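The robot budget is finally settled, and I'm so excited I rewrote the spreadsheet twice! Sadia priced the Sukby arm at $2764 and I nearly ordered one on the spot. Then Babar asked what we'd do about jobs that need 2 arms (opening a door while holding a dish, say), so now we're looking at the Romach pair for $3425 -- more money, but way more fun.

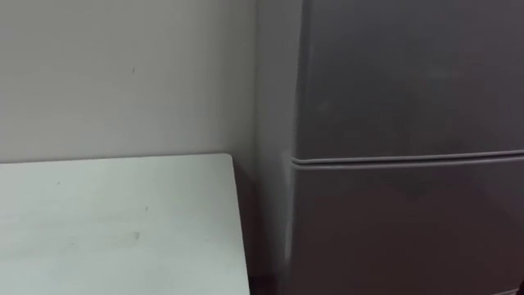
The mounting kit is another $259, and I'd left it out completely. Iqra caught it, bless her. I also want to measure the kitchen again before October, mostly the reach from the table to the fridge, and how far each door swings.

Next up is cables -- and asking Faisal whether the spare power supply from Zirnora will fit.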